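Planificación presupuestaria de celdas robóticas de dos brazos

La planificación presupuestaria de celdas robóticas de dos brazos es el conjunto de procedimientos mediante los cuales un laboratorio, taller o centro de formación estima, compara y autoriza el gasto necesario para instalar un puesto de manipulación bimanual sobre mesa. Comprende la adquisición de los brazos y de sus efectores finales, el mobiliario, las herramientas manuales que el robot ha de sujetar, los repuestos, la instalación eléctrica y el tiempo del personal que opera el puesto. Se distingue de la compra de células industriales cerradas en que el puesto de mesa suele reconfigurarse con frecuencia y en que buena parte del gasto corresponde a piezas pequeñas.

Terminología

En los pliegos en español se usan indistintamente «celda», «célula» y «puesto». El término «efector final» designa cualquier elemento montado en la brida del brazo, sea una pinza o un soporte fijo para una herramienta. Por «utillaje» se entiende el material auxiliar: placas de montaje, bandejas, topes y objetos de ensayo. Algunos autores incluyen en esta última partida el cableado exterior; otros lo asignan a la instalación.

Partidas habituales

La partida de mayor importe es la de los brazos, que se cotizan por unidad o por pareja. La cotización por pareja suele incluir un único controlador compartido, circunstancia que debe comprobarse en la oferta, pues un controlador adicional altera el total de forma apreciable. Conviene solicitar por separado el precio de la brida y el del cable de la pinza.

Los efectores finales forman la segunda partida. Las pinzas paralelas de dos dedos admiten dedos intercambiables, que se consideran material fungible: las puntas se rayan y pierden ajuste con el uso. Veronika Hofstetter, autora de una guía interna de compras del taller Clanero, recomienda presupuestar los dedos en la misma línea que los tornillos y no en la del equipo inventariable.

La mesa, a menudo omitida en la primera estimación, condiciona el alcance útil de ambos brazos. Una superficie formada por varios paneles resulta más barata y fácil de transportar, aunque las juntas deben tenerse en cuenta al situar piezas pequeñas. Los tableros claros muestran antes las marcas, lo cual afecta a la frecuencia de limpieza pero no a la vida útil.

La cuarta partida reúne herramientas y objetos de trabajo: destornilladores y taladros sin cable, juegos de puntas, placas de circuito y cajas pequeñas. Su coste unitario es bajo y su rotación, alta.

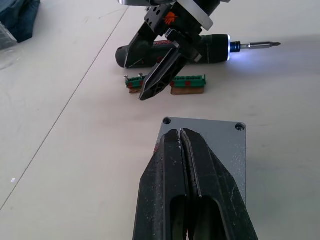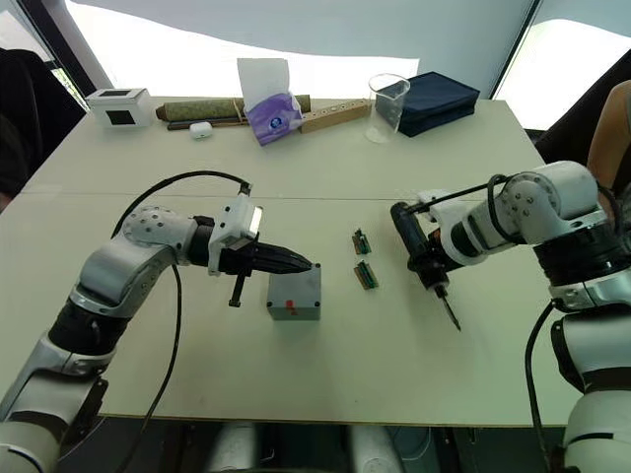
Herramienta sin cable en un puesto de dos brazos: destornillador con la luz encendida y regletas de puntas en la primera imagen; taladro sujeto por el brazo derecho en la segunda.

¿Debe presupuestarse la herramienta eléctrica junto con el robot o como gasto aparte?

Se presupuesta aparte, como material de reposición, salvo cuando el soporte que la une al brazo se ha fabricado para un modelo concreto. En ese caso el soporte y al menos dos unidades de la herramienta se incluyen en la compra inicial, dado que el fabricante puede modificar la carcasa sin aviso.

Método de estimación

El procedimiento más extendido consta de un inventario de tareas, una lista de material por tarea y una comparación de ofertas. El inventario describe las operaciones previstas con el nivel de detalle suficiente para fijar la carga en la muñeca, la apertura de la pinza y el espacio libre sobre la mesa. La carga debe calcularse con la batería puesta — omisión frecuente en las herramientas sin cable — y con el peso del propio soporte.

La lista de material se redacta después. En el modelo de hoja de cálculo que Leopoldo Valdovinos elaboró para el centro Moynihan, cada línea lleva un código, un plazo de entrega, una vida útil estimada y un responsable de reposición. La versión del 24 de agosto de 2019 contenía 116 líneas, de las cuales la mayoría correspondía a tornillería, cables y puntas. El mismo modelo reserva un 20 % del importe de los efectores para piezas de recambio durante el primer ejercicio.

La comparación de ofertas no se limita al precio. Se valoran el plazo de entrega de los recambios, la disponibilidad de documentación de la brida y las condiciones de devolución de unidades defectuosas.

Costes recurrentes

Los costes recurrentes incluyen la calibración, la sustitución de dedos y cables, las baterías y las horas de operador. Los cables exteriores que acompañan el movimiento del brazo sufren flexión repetida y se revisan según un contador de ciclos. En Moynihan el intervalo adoptado es de aproximadamente 3000 ciclos, cifra propia de ese centro y no trasladable sin más a otros montajes.

Las horas de operador suelen subestimarse. Sarahí Orozco propone imputar al puesto también el tiempo de preparación de la mesa, en el que se reponen y ordenan los objetos entre una prueba y la siguiente.

Compra, arrendamiento y fases

El arrendamiento se emplea cuando la duración del proyecto es inferior a la vida contable del equipo. Los contratos excluyen por lo general los dedos de pinza y las herramientas. El arrendatario debe conservar además las piezas originales si sustituye el efector final por uno propio.

La compra por fases consiste en adquirir primero un brazo y añadir el segundo en el ejercicio siguiente. Hertta Koskela desaconseja este esquema para tareas en las que una mano sujeta y la otra atornilla, debido a que el utillaje diseñado para un solo brazo rara vez se aprovecha después. El proyecto Drukent, planificado en 2 fases, tuvo que rehacer las placas de montaje y trasladó la entrega final a marzo.

Véase también

Efector final
Pinza paralela
Coste total de propiedad
Guía de compras Cirnier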